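ソーナン(Sornon)ドライバッグ 40L
メーカー:ブラヌーラ(Branura)
カテゴリ:旅行用品 > 温泉・水辺 > 防水バッグ

商品概要

容量:40リットル
開閉:ロールトップ式(3回以上巻いて使用)
ショルダー:着脱式、2本
内ポケット:1
外ポケット:なし
色:グレー、からし色
取り扱い状況:在庫あり(からし色は11月入荷分まで)

担当者より

最初に言っておくと、当店は「これひとつで温泉旅行が変わる」という売り文句を信用していません。メーカーの資料にはそう書いてあります。鞄で旅行は変わらないと思います。変わるとすれば、帰りの電車で隣の荷物を湿らせるかどうか、そのくらいの話です。

それでもこの商品を置いているのは、濡れたタオルと水着を入れて持ち歩くという一点では、値段のわりにまともに働くからです。山あいの露天風呂を何か所か回る旅や、川沿いの野湯まで歩くような旅では、濡れ物の行き場にいつも困ります。スーパーの袋を二重にする方法で足りている方には、おすすめしません。その方法で足ります。

防水について

資料には「完全防水」とあります。当店の商品名からはこの言葉を外しました。ロールトップの鞄は、巻き方が甘ければ水が入ります。店の流し台に水を張り、乾いた手ぬぐいを入れて沈めてみたところ、3回巻いたときは手ぬぐいは乾いたままでした。2回しか巻かなかったときは、口に近い側が湿っていました。つまり防水かどうかは使う人の手つき次第で、急いで巻く脱衣所ではあまり当てになりません。

また、外の水を入れないということは、中の水も出さないということです。濡れた水着を入れて口を閉じ、そのまま一晩置くと、翌朝それなりの臭いがします。宿に着いたら口を開けて干してください。資料の「消臭加工」については、臭いの違いが当店では確かめられませんでした。鼻のいい方のご意見をお待ちしています。
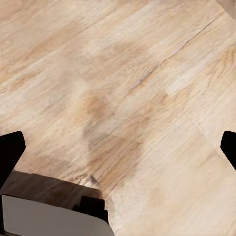

硫黄泉と酸性泉で使う場合

お問い合わせがいちばん多いのがこの点です。生地そのものは、硫黄の強い湯で使っても見た目の変化はありませんでした。問題は金具です。ショルダーの付け根にある金属の輪は、硫黄泉に2回持って行っただけで黒ずみました。強度に影響はないとメーカーは回答していますが、試験の数字を求めたところ、まだ届いていません。届いたらこのページに載せます。

黒ずみが気になる方は、湯船のそばまで持ち込まず、脱衣所の棚に置くのがよいでしょう。そもそも浴場への鞄の持ち込みを断っている施設は多いので、防水だからといって洗い場まで下げて行くのはやめてください。

使用後は真水で内側まですすぎ、裏返して陰干しします。ドライヤーは使わないでください。継ぎ目のテープが浮きます。一度やりました。

大きさについて

40リットルという容量は、一泊の温泉旅行には大きすぎると思います。ひとり分のタオルと着替えだけなら、底に少したまる程度です。家族分の濡れ物をまとめて運ぶ方、あるいはスキーのあとに湯に寄る方で、手袋や帽子も一緒に放り込みたい場合にはちょうどよい大きさになります。

小さいほうがよい方には、同じメーカーの「マク(Mak)」9リットルがあります。こちらは肩ひもがなく、手で提げるだけの簡単な作りです。担当者が自分の金で買ったのはマクのほうでした。ただし湯めぐりで三つ四つと回ると、バスタオルがもう入りません。

「50キロまで耐える」という表示もありますが、これは縫い目を引っ張ったときの話で、50キロの荷物を肩に掛けて歩けるという意味ではありません。肩ひもの幅が細く、中身が重くなると食い込みます。長く歩く予定なら、肩当てを別に用意するか、背負えるザックの中に入れて使ってください。

他社品との比較

トニックス(Tonix)の同じ容量の防水バッグと迷われる方が多いようです。値段はトニックスのほうが高く、ソーナンの倍近くします。違いは次のとおりです。

生地の厚さ:トニックスが厚い。岩場に直接置くなら安心感があります。
重さ:ソーナンが軽い。
口の巻きやすさ:ソーナンのほうが柔らかく巻きやすい。寒い日は両方とも硬くなります。
外ポケット:トニックスにはあり。ただしポケット部分は防水ではありません。
金具:トニックスは樹脂製で、硫黄泉でも変色しませんでした。

硫黄泉によく行く方はトニックスを選んだほうが後悔が少ないと思います。年に一度か二度の旅行なら、倍の値段を払うほどの差があるかどうか、私には疑問です。

お客様の声

「雪道を歩いて露天風呂まで行き、帰りに中を見たらタオルから外へ漏れた水はなし。そこは満足です。商品写真ではもっと張りのある生地に見えましたが、届いたものはかなりくたっとしていて、床に置くと倒れます」(Chun-hung Laiさん)

この指摘はそのとおりで、自立はしません。メーカーの写真は中に詰め物をして撮ったものだそうです。

「からし色は汚れが目立つ。湯の花がつくと白い筋が残ってしまい、洗っても薄く残りました。グレーにすればよかった」(匿名の方)

「列車の網棚に載せても下に垂れなかった。ほかに求めるものはない」(匿名の方)

よくある質問

スマートフォンを入れて湯に浸かれますか。
おすすめしません。浴場での使用を禁じている施設がほとんどですし、浮かべて使う作りにもなっていません。

機内に持ち込めますか。
中身の量によって膨らみ方が変わるので、はっきりしたことは言えません。詰め込まなければ収まるでしょうが、航空会社の規定をご自身で確認してください。

洗濯機で洗えますか。
洗えません。生地が水を通さないため、脱水中に機械が大きく揺れるおそれがあります。

修理はできますか。
ショルダーの交換のみ受け付けています。生地の穴は、市販の補修シートを内側から貼るとしばらくは持ちます。どのくらい持つかは穴の場所によります。

保証

メーカー保証は購入から2年です。対象は縫い目と継ぎ目テープの不良で、金具の変色、湯の花による汚れ、岩に擦った傷は含まれません。温泉で使う人にとって起こりそうなことがほぼ外れている保証なので、あまり期待せずにお買い求めください。保証の申請には納品書が要ります。

返品は、未使用でタグが付いているものに限り受け付けます。流し台に沈めて試したあとのものは使用済みの扱いになります。

関連商品
マク(Mak)9L 手提げ防水袋
トニックス(Tonix)40L 防水バッグ
ソーナン用 交換ショルダー 2本組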